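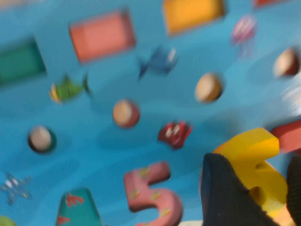
Uria 二指グリッパーキット(手首カメラ台座つき)
共同工房で組んで使った人間による製品ページ

取扱:Stirnedow 工房部品棚
状態:組立キット(サーボ別売)
文責:Obinna Ekpo

先に書いておくと、このキットを万人に勧める気はありません。卓上アームの先につける電動グリッパーとしては手頃な部類ですが、メーカーの説明書にある「組み立ててすぐ、器用な手に」という一文は、かなり割り引いて読んでください。うちの工房では組み立てに二晩、調整にはそれよりずっと長くかかりました。以下は売り文句と、実際に使ってどうだったかを並べたものです。

■ セット内容
・指アーム 左右各1
・平行リンク一式
・手首フランジ
・カメラ台座(小型カメラ用、角度固定)
・指先パッド用の貼り布(黒)
・ねじ袋 3
・組立図(紙1枚、両面)

サーボ、カメラ、配線、制御基板は入っていません。商品名に「キット」とあるので全部入りと思って注文される方がいますが、入っていません。Stirnedow の棚にはサーボの在庫もありますので、必要なら一緒にどうぞ。ただし型番の合うものを選ぶこと。穴位置の違うものを買って、フランジを削るはめになった人がうちにもいます。

■ 価格
1,046クローネ(工房会員・非会員とも同額)
貼り布のみの追加は受付で聞いてください。

■ メーカーの言い分と、こちらの実感

「薄いものも確実につかむ」
薄いもの、の範囲によります。木製パズルの数字ピースくらいの厚みがあれば、指の間に収まります。問題は、盤面にはまった状態から取り出すときです。指先が幅広なので、隣のピースとの隙間に入っていかない。つまみのついた子ども用のパズルならつまみを狙えますが、数字のように輪郭でつかむしかないものは、指の角度をよほど詰めないと滑ります。「6」のような丸みのある形は特に厄介で、まっすぐ挟んだつもりでも、閉じる途中で向きが変わります。「1」や「7」のほうがまだ素直です。

「手首カメラで作業点を常に確認」
カメラはつきます。つきますが、常に確認できるかと言われると首をひねります。アームが動いている間の画像はぶれます。ひどくぶれます。台座の剛性のせいなのか、安いカメラのシャッターのせいなのか、室内灯のせいなのか、まだ切り分けられていません。たぶん全部です。静止してから一拍おいて撮れば読める画像になりますが、そうすると一手ごとに待ち時間が入り、見ていて実にじれったい動きになります。

もう一つ、指が画面の隅にかなり大きく入ります。つかんだ物との位置関係を見るには役立つ反面、指の向こう側は見えません。盤面の認識をやらせるなら、天井か横にもう一台カメラを置くことを最初から考えてください。手首の一台で全部済むという前提の設計図をネットで見かけますが、わたしは信用していません。

「布パッドで優しく、滑らない」
貼り布は悪くないです。黒い布目の生地で、塗装面に跡がつきにくい。ただ、滑らないというのは言いすぎで、つるつるした塗装の木片に対しては、布よりもシリコンの薄板のほうが食いつきます。Korkor Dogbe が片側だけシリコンに替えて試しましたが、今度は離すときに貼りついて、置いた場所がずれました。両側布に戻しています。布の端は使ううちに浮いてくるので、貼る前に角を丸く切っておくと長持ちします。説明書には書いてありません。

「校正不要」
嘘です。零点は組むたびに変わります。リンクのねじを一本締め直しただけで変わります。

■ 工房での使いみち

毎週水曜の夜、奥の作業台で「Ovis」と名づけたアームにこのグリッパーをつけて動かしています。課題にしているのは、幼児向けの海の絵柄の木製パズル盤です。数字、四角い色板、丸い棒、魚やカニといった要素が一枚に集まっていて、色も形もばらばら。つかむ練習台としては意地が悪くて気に入っています。

青い盤に青い魚、というのがまず困りものです。色で切り分けるだけの簡単な認識だと、盤の波模様と魚の区別があやしくなります。逆に、桃色の「5」や黄色の「6」は青地によく映えるので、いい加減な閾値でも見つかります。うまくいった動画だけ見ると賢そうに見えますが、見つけやすい色のものを相手にしているだけという疑いは持っておくべきです。自分たちの動画も含めてです。

丸い棒は棒で、影が落ちます。照明の位置によっては影まで物体と判定され、アームが何もないところを律儀につまみにいきます。窓際の蛍光灯を一本消したらましになりました。解決したとは言いません。

動作の流れは単純です。

1. 盤の上で止まる
2. 一拍おいて撮る
3. 目標のピースと向きを決める
4. 指を開いて降ろす
5. 閉じる
6. 持ち上げ、もう一度撮って確認する

手順の6を省くと速くはなりますが、空気をつかんだまま次の場所へ運んで置く、という芸を披露してくれます。省かないでください。

■ 組み立て上の注意

ねじ袋は見た目がよく似ています。先に長さで分けておくこと。組立図の裏面の図は左右が逆に印刷されているようで、そのとおりに組むと指が外側に反ります。わたしの手元の一枚だけの刷り違いかもしれないので、お持ちの図は現物と見比べてください。

指の開閉を初めて試すときは、必ずトルク制限を低くしてから。制限をかけずに閉じると、リンクの根元に負担がかかります。わたしはこれで一組割りました。交換部品の取り寄せに 12 日。

カメラの線は手首で一周ゆるく回しておくこと。ぴんと張ると、回転の端で抜けます。

リンクの軸は 300 回ほど、と書きたいところですが、数えていないのでやめておきます。がたつきを感じたら締める、で結構です。

■ 向いている人
・制御基板とサーボをすでに持っている
・調整の時間を惜しまない
・軽い木片や樹脂片を相手にする

■ 向いていない人
・箱から出してその日に動かしたい
・金属部品や、重さの偏ったものを持たせたい
・動画の再生数のために買う(止めはしません)

■ ほかの選択肢

Hồ の三本指タイプも棚にあります。丸棒は明らかにあちらが上手です。ただ、数字のような平たいピースでは三本目の指が邪魔で、値段も上がります。二本指で不満が出てから考えても遅くないと思います。吸着式を勧める人もいますが、印刷や塗装で表面に凹凸のあるピースでは当たり外れが大きく、ポンプの音が工房の静かな時間帯に向きません。

■ よくある問い合わせ

自宅の机でも使えますか。
使えます。机が揺れないことのほうが大事です。折りたたみ机はやめたほうがいい。

子どもに触らせてもいいですか。
電源を切った状態でなら。動いている指の間に手を入れさせないでください。力は弱くても、挟まれればびっくりします。

学習で動かすソフトはついてきますか。
ついてきません。うちで書いたものは工房の共有フォルダにありますが、説明は不親切です。書いたのが Korkor とわたしなので、文句は二人に言ってください。

返品はできますか。
未開封なら受け付けます。ねじ袋を開けたものは、混ざって元に戻せないのでご勘弁を。

■ 受け取り

在庫は入口右手の棚の下段です。見本の一組は Ovis についたままなので、動くところを見てから決めたい方は水曜の夜に来てください。調子の悪い日は悪いまま見せます。四月に入荷した分から貼り布の厚みが少し変わっているので、以前の分と混ぜて左右に貼らないこと。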